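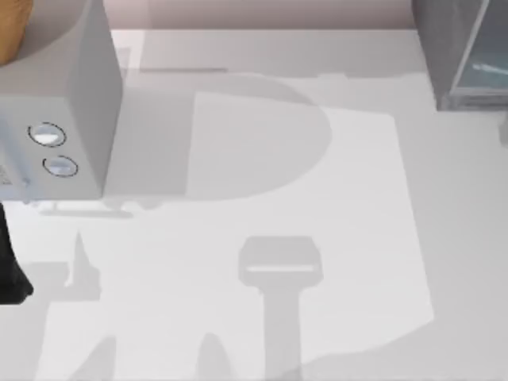 White finish, shown from above with two of the front knobs in view.

Walgate Compact Appliance Range
Hire and purchase for schools, clinics and shared housing

Grumotar Supply provides the Walgate range to institutions across the region under a single hire and purchase agreement. The range covers upright cookers, under-bench ovens, bar fridges and front-loading dryers, all in white and all built to the same bench height so that a unit can be replaced without changes to the joinery.

Customers may purchase outright or hire by the term. The minimum hire period is 2 months. Equipment held on hire remains the property of Grumotar Supply and must stay at the address given on the order form unless a transfer has been approved in writing.

Sizes and supply

Cookers and dryers in the range are 600 mm wide. The bar fridge stands lower and is supplied with a levelling kit for use beneath a bench. Site staff should measure the doorway, the lift and any turn in the corridor before ordering, as units are delivered fully assembled and cannot be taken apart on the premises.

Cookers require a dedicated circuit and must be connected by a licensed electrician. Fridges and dryers are supplied with a moulded plug. Extension leads and power boards are not to be used with any item in the range.

Item codes

WG-74 Under-bench oven
WG-143 Upright cooker
WG-1000 Front-loading dryer, vented
WG-1000C Front-loading dryer, condenser

The Pelletier trolley is available as an accessory for sites where appliances are moved between rooms. It has locking castors and a fold-down handle. The trolley is for moving only – appliances must be lifted off and placed on a level floor before use.

Care and cleaning

Switch the appliance off at the wall and allow it to cool. Wipe enamelled surfaces with a damp cloth and a mild detergent, then dry them. Abrasive pads, bleach and oven sprays will dull the finish and are not covered under the warranty. Control knobs pull straight off for cleaning. Replacement knobs, door seals and shelf runners are kept in stock at the Musa Street depot and may be ordered by item code.

Dryer filters should be cleared after every load. Sites with more than one dryer are asked to keep a log beside the machines and to have it ready for the service technician.

Delivery and service

Deliveries leave the depot at 7.30 am. Old appliances can be taken away on the same visit if this is noted on the order. Fridges and cookers must be emptied, disconnected and clear of the wall before the driver arrives.

Hire customers receive one service visit each year, normally in August. Faults reported before noon are passed to a technician the same day. The service desk will ask for the item code and the serial number.

Orders and account enquiries: Poppy Wragg, Institutional Sales
Repairs and spare parts: Xolani Magagula, Service Desk

Prices are supplied on written request and include GST. Freight to remote addresses is quoted separately.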